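Projects > Skin Care > Pralomo Barrier Cream > Progress Reports

Pralomo barrier cream: progress to the end of April
Prepared for Salamatu Quartey, Ostik
From Valquíria Brito, Tostham Formulations

Dear Salamatu,

Thank you again for your patience while we sorted out the preservative question. I know the last update was thin, so I've tried to make up for it with this one (you may want a cup of tea).

The base has finally settled down. You'll remember that the early batches went grainy after a few weeks in the warm cupboard, and we blamed the shea butter for far too long. It was the cooling step. We now bring the cream down slowly with the paddle running, and the 17 jars from the newest batch have kept their texture and their colour right through storage. The ceramide level stays where we agreed in the original proposal, and the pH has hardly moved.

Oat extract has been the fussier ingredient. Our first supplier's lots varied in smell from one drum to the next, so we've switched, and I'm much happier with what is coming in now. It did cost us a bit more, and you'll find the difference in the budget note.
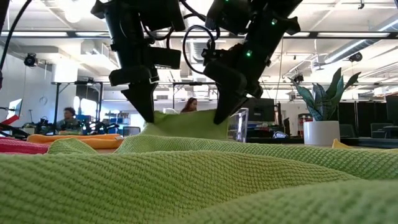 Our home-use panel began well. We sent out 315 sample tubes and almost 300 people have returned their first diary, a far better response than I dared put in the plan! Most like the way it sinks in, though quite a few found it heavy under sunscreen. Several people asked whether they should rub it in after a shower or pat themselves dry first, so the new leaflet says to pat, with a soft towel, and a waffle weave like the light green one does nicely. Those with very dry hands would also like a bigger tube, and we're getting a quote for a 75 mL size.

Fragrance is still open. The unscented version, which we've been calling Ra around the lab, is ahead with the panel, and I'd favour dropping the lavender one altogether. I would love your view before we order more packaging.

Still to come are the second diaries, the last preservative results and the label wording. The preservative results are the ones I'm watching, as we can't book the filling line until they're in.

Warm regards,
Valquíria

3 comments
Shared 2 times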